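June 28, 2023
Bench notes, kitchenware layout, Okafor room

Butcher-block table again, planks running lengthwise. Far edge is the storage edge, center stays clear for handling. Dae-han wants the plates and cups reachable without moving the mug tree, so the tree stays at the back between the zippered pouch and the utensil holder. Finish on the top is Rovine oil, second coat, applied earlier in June.

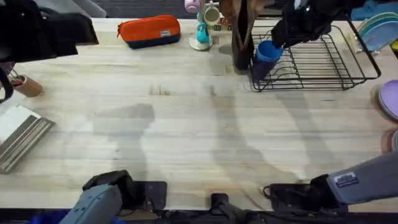 Back edge: pouch, mug tree, utensil holder, black wire rack with blue cup in the left end.

Mug tree takes three mugs. Base is round and does not need a mat. Wooden utensils go in the tall dark holder, handles or heads up, no rule on this yet. Clearance from rack to front edge set at 630 mm – Trinity measured it, I wrote it on the sheet. Shelf above the sink is at 820 mm and is not part of this layout.

Keisha asked for the wire rack to sit at a slant. Fine for plates, slightly worse for cups, which lean on the end wires. Leaving it for now. 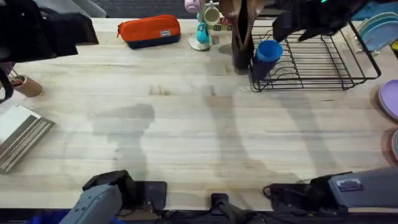
Can the oiled top be wiped with dish soap?
Use a damp cloth with a little mild soap, then dry it along the grain. Standing water raises the grain and the top then needs a light sanding.

Pens and small tools belong in the kraft-paper cup, away from the dark holder. Tobias prefers one container for everything. Not adopted: the paper cup tips too easily with long spoons in it. A heavier cup is on the Arneteo order, item 146.

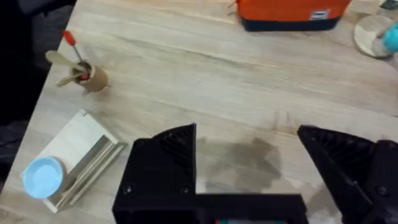 Kraft-paper cup with two wooden spoons and a red-tipped tool; light blue cup on the slotted wooden rack.

To do: move spoons to the tall holder. Ask Fitzgerald if the wooden rack stays on the left – it needs a fixed place on the sheet. Stains in the top to be spot sanded before the third coat.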